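The Tea Towel
Encyclopedia of Household Linen
September 6, 2021
Print this article | E-mail this article

The tea towel (in Canada more often a dish towel, and in some kitchens simply "the cloth") is a flat-woven rectangle of linen, cotton or a union of the two, used for drying crockery and for a great many things its makers would prefer not to hear about. It is distinguished from the terry hand towel by its lack of pile, and from the dishcloth by the belief, strongly held in every household and enforced in few, that it should never touch the sink.

Origins

Linen cloths for drying fine china were in domestic use by the eighteenth century, when porcelain cost enough that its owners were reluctant to trust it to whatever rag was handy. The same cloth might be wrapped around a teapot to hold the heat or laid under a tray to catch drips. Mechanised weaving brought the price down in the nineteenth century, and cotton took over much of the trade, absorbing less gracefully but costing a good deal less.

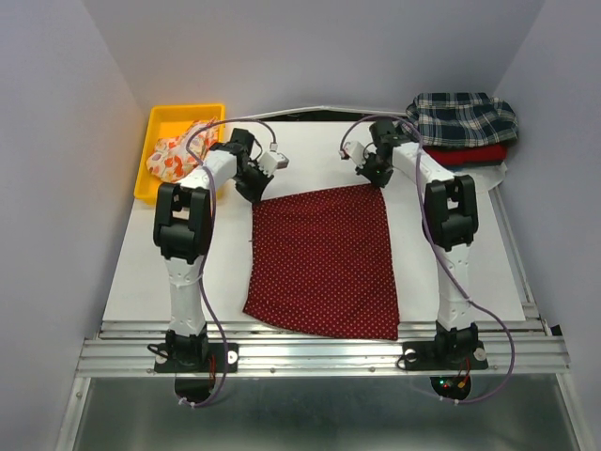

Flour sacking served the same purpose in poorer homes, particularly on farms, where a printed mill name could survive years of boiling. Sacking towels are now sold new, at prices that would have startled the farm.

Weave and pattern

Most tea towels are made in plain weave or twill. Huckaback and waffle weaves hold more water and are favoured by people who have opinions about weaves. Glass cloths, traditionally of linen with a red or blue check, shed little lint and are kept for stemware until somebody spills something.

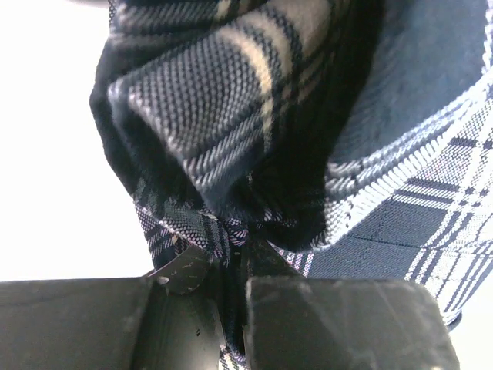 Checks have the practical merit of hiding stains, and the commercial merit of never quite going out of fashion. The simplest is the gingham, with two colours in even squares. Tartan-style patterns ask more of the loom, setting bands of different widths against one another, as where a broad cream stripe crosses dark navy squares outlined in fine pale threads. Few such towels belong to any registered tartan, and the clan in question is generally the kitchenware department. A woven check shows on both faces, whereas a printed one fades to a rumour on the back.

Souvenir towels

The printed souvenir towel prospered after the Second World War. Its usual subjects are lighthouses, native birds, recipes nobody follows and calendars, the last of which are obsolete by the following January and stay in the drawer for decades. The Prundside town towel, issued in an edition of 500, misspelled the name of its own harbour and sold out.
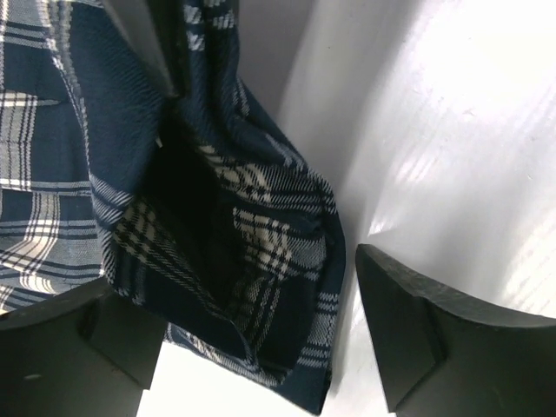 Care

Linen and cotton towels tolerate a hot wash. New ones are best laundered 2 times before use, as the finish applied at the mill repels water, a curious quality in a towel. Fabric softener has a similar effect. Ironing is optional and has been in decline for some time.

See also: Apron; Dishcloth; Oven mitt; Tray cloth

Contact us | Copyright Handitz Reference | Back to top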